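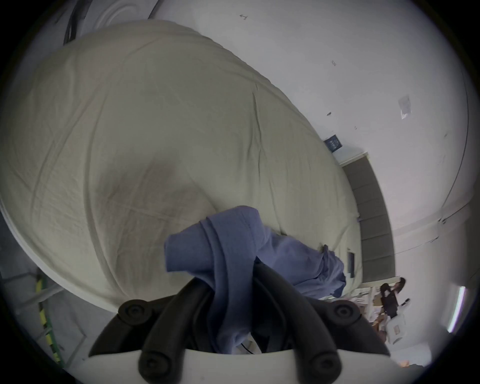
Wuria Family Posts
Data card

Wuria is a set of 700 blog posts written by parents of children with clubfoot. Each post comes with a short set of labels. It was put together by Shakuntala Sisodia so that people who write patient leaflets can see what parents ask and worry about between clinic visits.

What is in it
posts.csv – one row per post, with an ID, the month it was written and the full text.
labels.csv – one row per post, matched by ID.
notes.txt – label definitions and known problems.

Labels
Every post has a main topic: casting, bracing, surgery, sleep or shoes. Posts that cover more than one topic are filed under the one that takes up the most text. A second column, relapse, is yes or no. It means the parent uses the word or clearly describes one. It is not a medical finding.

How it was made
All authors gave written permission. Children's names were replaced with initials, and clinic names were replaced with Stamden or Kettler, depending on whether the clinic was in a city or a small town. Photos and comments were removed. Each post was labeled by 2 readers, and where they disagreed Shakuntala made the final choice.

Known problems
55 posts have no month. They are marked "none" and sort to the top of the file.
Brace posts are mostly about the first year of night wear, so older children are thinly covered.
Line breaks were lost in 5 long posts during export from Grikance, our old blog host.

Use
Free for teaching and research. Please do not try to identify families. If an author asks to be taken out, the post is dropped in the next version – check that you have the latest one before you publish anything.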